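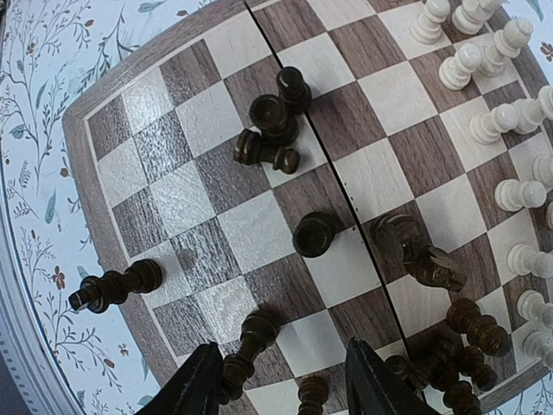 Tabuleiro dobrável de madeira, peças escuras.

Assunto: Re: [xadrez-postal] Registo de partidas, notação e prazos

Em dezembro, Panagiotis Raptis escreveu:
> Importei o arquivo Lazaridis para o Niver. Das 2.652 partidas,
> 331 foram recusadas. Erro do ficheiro ou do programa?
> Pergunto também se o prazo conta da data do carimbo.

Panagiotis,

Erro do ficheiro. Nas que abri, o roque está escrito com zeros (0-0) e o Niver só aceita a letra O maiúscula, como manda o PGN. Em 110 delas falta ainda o resultado no fim dos lances - o programa lê até ao cabeçalho seguinte e rejeita as duas partidas.

Quanto ao prazo, conta a data de receção declarada pelo destinatário. O carimbo serve só em caso de reclamação.

Ordem que sigo na correção:

1. Converter o ficheiro para UTF-8 e substituir 0-0-0 antes de 0-0.

2. Repor as partidas duvidosas num tabuleiro, lance a lance, e anotar a posição em FEN.
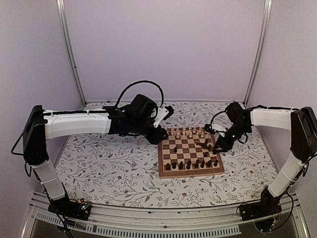
3. Preencher o campo Result. Sem resultado conhecido, usar asterisco, também no fim dos lances.

4. Importar de novo, com a verificação de duplicados ligada.

O torneio Rimley fica para depois. Usa notação numérica e o conversor do Davby troca as colunas nas promoções.

Envio o script a quem o pedir.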